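Search tickets... Go

Ticket 33: Book task, left hand lets go too early
Opened by: Toàn Dương, Sketitz Robotics Club
Status: open (again)
2 min read

9 Jul 2018

The job for the Brotonmont student round is to take books off the desk and file them upright in the organizer on the green table. A child can do this. We have spent since April proving that a child is a very advanced piece of equipment.

Symptom: the left hand picks up the book, carries it nicely toward the organizer, and opens before it gets there. The log then reports success. I admire the confidence.

Tried so far:

1. Restarted everything. Same result, with more waiting.

2. Raised the grip hold from 300 to 1000 in the Arango config. The hand now holds on as if the book owed it money, then opens at the same spot. So it isn't grip strength.

3. Swapped the pamphlet for a proper hard-to-bend book. The pamphlet folds when squeezed and was hiding the real fault.

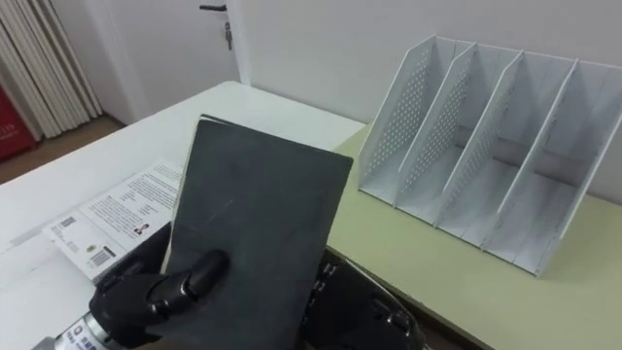
4. Ran the pick on its own with the release step commented out. Held fine every time until I told it to stop. That points at whatever decides "we have arrived."

5. Read the release code, which I should have done first. Arrival is judged by distance to the slot, and the slot position is typed in by hand. By me, apparently. The comment next to it says "fix later" and has my initials.

6. Measured the slots again and entered the new numbers. Better - the book now reaches the organizer, but the release still fires early on the leftmost slot.

Setup for the next run, in case anyone wants to repeat it: books stacked on the white desk, organizer empty on the green table, arms started from the Niker home pose. 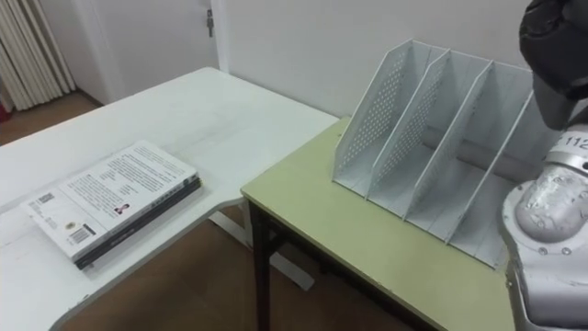
Fig. 2. Organizer and book stack, arm at right.

Still to do: check whether the tilt of the dividers is in the model at all. I suspect the software thinks the slots are straight up and down. Also please stop closing this ticket because "it worked once." It worked once for me too, and I have the dented book corner.

Workaround until then: use the other slots and look relaxed if a judge walks past.

2 comments | 0 shares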